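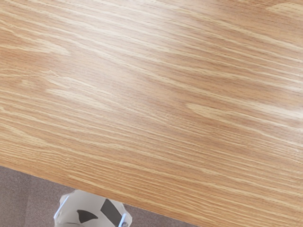 Does a noindexed page still pass anything through its internal links?
For a while it does, but once Google has treated the page as noindex for long enough it tends to stop crawling it, and the links on it then count for very little.

I checked this on the Goltico shop after moving it over in June. There were 1,587 filter pages set to noindex, follow. Going by the server logs, 275 of them were still being fetched regularly. The rest had dropped to a visit every few weeks or had stopped altogether.

On 19 August 2020 the Verkau list member wrote:
> We have 1,000 thin tag pages on the Lolham site and want them
> out of the index. They link to all our older articles, and some
> of those have no other links pointing at them. If we noindex the
> tags, do the articles lose out? My colleague says to block the
> tags in robots.txt as well, to be safe.

Please don't do both. If the tags are blocked in robots.txt, the crawler can't see the noindex, and the URLs may stay in the index with no description.

I would sort the older articles out first. Link to them from the category pages, or put up a plain archive no more than 2 clicks from the home page. Then add the noindex to the tags and take them out of the sitemap a month or so later.

Has anyone tried this on a site in more than one language? The Görtz job is next for me and it has tags in both German and English.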